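Looking after white surfaces in the kitchens
Speaker notes, Brukside housekeeping morning, 29 July 2025
Speaker: Consuelo Yupanqui

Start
Wait for Jairo to come back from the car park. Handouts are on the chairs. Say where the toilets are.

Slot is 135 minutes with a break in the middle. I do the first half, Segundo Quintero does ovens after the break, so no oven questions to me please.

Why we are doing this
In the spring check the most common note on the kitchens was "marks on white surfaces". Lids, doors, bin tops, the fronts of fridges. Most of it was put down as dirt. When Yurani Ñahui went back with a cloth, a good part of it would not come off, and in 3 of the flats somebody had already scrubbed the gloss away trying.

So the first question is what sort of mark it is. Ask the room before going on. Give them a minute.

Kinds of mark
Grease. Usually near handles and knobs. Warm water and a drop of washing-up liquid.
Scuffs. Grey, often where a bag or another lid rubs. Try a damp cloth first, then a little bicarbonate on the cloth, light pressure.
Tape and label glue. Oil on a cotton pad, leave it, wipe, then wash the oil off.
Worn printing. Can look just like a grey scuff. Check the manual or the same model in the next flat. If there should be lettering there, stop. Rubbing only takes off what is left.

Pass the two sample lids round at this point. The Midard one has been done with a scouring pad. Let them tilt it to the window, the damage only shows when the light is low across it.

Seams and rims
People wipe the big curved part and miss the groove. Fold the cloth over a wooden spoon handle – no knives, no metal. Follow the seam in one direction so the dirt comes out at the end instead of being pushed further in. Rims the same way.

Round knobs: wipe around the edge where it meets the panel. Do not spray. Spray the cloth.

Cream panels
Cream next to white catches people out. Side by side, a clean cream door can look yellowed. Please do not bleach it. Amândio had to replace a door last October after that.

Products
Kovavex cream is fine on tiles and sinks, not on glossy plastic. The plain Kaewkla cloths are in the cupboard by the lift, 8 to a pack, wash at 60.

What to write down
Flat number, which surface, what you tried, whether it changed. If it did not come off after two gentle goes, write "worn" and leave it. Sheets go to Jairo by the end of the week.

Questions, then tea.
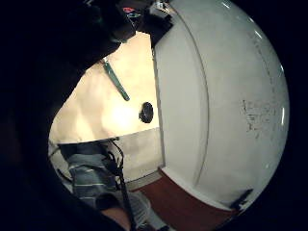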